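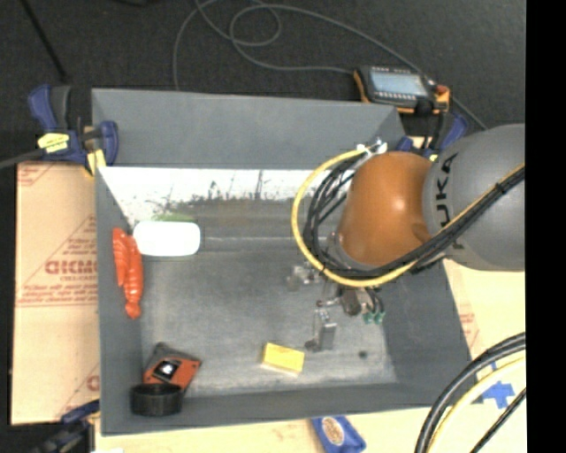
Figure 1. The grey sorting bin with part of the mixed set inside.

Sorting Small Household Items from a Shared Bin
Project report, second-year course in packing and storage
Group members: Miroslava Kollár, Sointu Lehtinen, Evander Carnegie
Supervisor: Ulla Tuominen

1. Background

Many homes, nurseries and charity shops keep small things together in one large container. Toys end up with packets, blocks and bits of stationery, and someone has to go through it all later. Our group wanted to find out which kinds of item are easy to pick out of such a container and which get left until last. The work was done in June as part of the spring course.

2. The bin and the items

We used a large grey bin with sloping walls. It stood on cardboard to protect the carpet. The floor of the bin was already scuffed when we got it, and we did not clean or repaint it.

The full set was 95 items. Elsa Heiskanen lent us most of the toys and the rest came from our own cupboards. We divided the set into 4 groups: toys, blocks, packages and plain objects. Figure 1 has a shiny red-orange lobster from the toy group against the left wall, a small yellow block further in, and an orange-red and dark grey package in the lower left corner.

We first planned for 105 items, but ten were taken out before the start. They were either too heavy or had sharp edges.

3. Method

Each round began with a fresh mix. The items for that round were tipped in from a cardboard box and left where they fell. Nothing was straightened by hand. One item at a time was then taken out and put into the tray for its group. Miroslava kept the list and Sointu timed the rounds. We did 11 rounds in all.

An item was marked "late" if it was among the last five in its round. If an item was dropped back into the bin it stayed where it landed, and the drop was written down.

4. Results

Blocks were the easiest group. They have flat sides and they were seldom marked late, even when they lay at an angle. The small ones were slower when they ended up under a package.

Toys were mixed. Soft ones came out quickly. Hard toys with claws, legs or tails caught on other things, and the lobster was marked late in more rounds than any other toy.

Packages did worst. Flat packages slid down the sloping walls and settled in the corners, where there is little room to get hold of an edge. Most of the drops we recorded were also packages.

Plain objects gave no clear pattern. The group was too varied, and we should have split it in two.

5. Discussion

Where an item lay mattered more than we expected. The same package could be among the first out when it landed in the middle and among the last when it landed in a corner. We did not record starting positions in the first rounds, so we can only compare them for the later ones.

Colour was not part of the plan. Evander thought bright items were noticed sooner, but we have no figures for this.

6. Further work

We would like to repeat the rounds with a bin that has straight walls, using the same items and the same trays. Positions should be noted from the first round. The item list and the timing sheets have been handed in with this report.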